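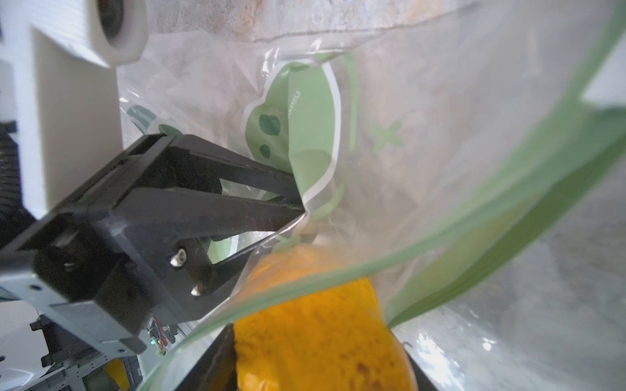
Can I put the buns straight into the zipper bags once they feel cool on the outside?

Wait until the middle is cool too. Break one open and check. A bun that feels fine outside can still fog the bag.

Ticket: bags fogging, zipper popping open, bun tops sticky
Status: open, then closed, then open again, see below
Area: packing counter, marble-pattern top
Product: Ratanance zipper bags, case of 200, and the plain yellow buns from Conuditz

Reported problem
Buns go in fine, zipper feels shut, come back after lunch and one corner is open. Inside of bag cloudy. Tops tacky, stick to the film and tear when you pull them out. Happens with the blue strip bags. Havent seen it with the old fold-over ones but those dry the buns out by next day so not going back to them.

First pass
Room was 79 at the counter, which is warm. Fan off. Buns bagged pretty much as soon as the tray was out of the way. Told them to wait. They waited, fogging got better, corner still opens.

Second pass
Looked at how the bags get filled. Bag is lying flat, bun gets slid in sideways, crumbs and flour end up in the zipper track. Wiped the track with a dry cloth, ran a thumb along it twice. Stayed shut. Did the same with a bag that had not been wiped and the corner let go again. So flour in the track, at least part of it.

Also the bag is a bit snug with the bun pushed to one side. Push it to the bottom seam first, then flatten the top, then zip.

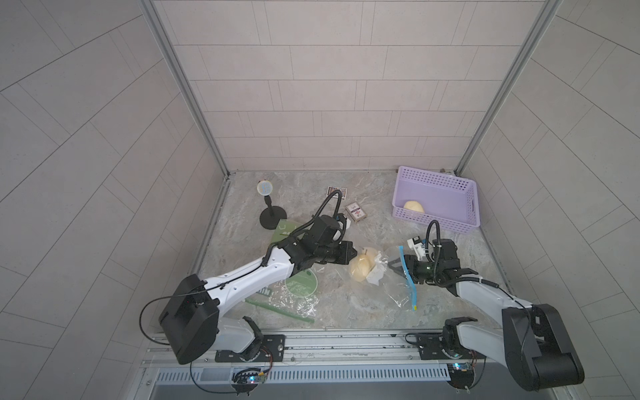 Bun on the clear bag, mid-counter. Lavender plastic container at the back right, another bun in it.

Sun asked (their support form, auto reply first then a real one) whether the bags were stored near heat. They were on the shelf over the oven. Moved to the low cupboard. Film does seem less limp now, hard to say if that matters or if its just the new case.

Things tried, short version
- longer cooling, helped the fog
- wiping the track, helped the corner
- bags out of the heat, maybe
- paper towel in the bag, no. Sticks to the bun, looks awful
- squeezing all the air out, no. Flattens the tops

Counter
Loose plastic was getting mixed up with good bags. Pulled one that was already torn, put a bun in it, wondered why it wouldnt close. My fault. Scrap plastic goes in the trash before any bagging starts, please. Same with cards, signs, whatever else is out. Spare buns stay in the lavender one with the holes, air gets to them there. 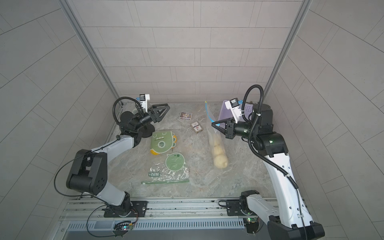
Packing counter, tiled walls. Lavender container in the rear right corner.

Thursday update
Fan on, room down to 73. Whole batch cooled on the rack, broke 2 open to check, both cool in the middle. Track wiped each time. No fog by 4 pm, zippers all still shut. Tops ok.

Closed it. Reopened next morning, one bag fogged. Turned out to be from the late tray that got skipped on the check. Leaving ticket open until we get a full week without one.

Still to do
Ask Griltirell if they stock the next size up with the same blue strip. If yes order one case only, dont replace everything yet.
Ask Conuditz about less flour on the bottoms.
Tape the filling order inside the cupboard door: cool, check middle, bag, bun to bottom seam, wipe track, zip, thumb along it again.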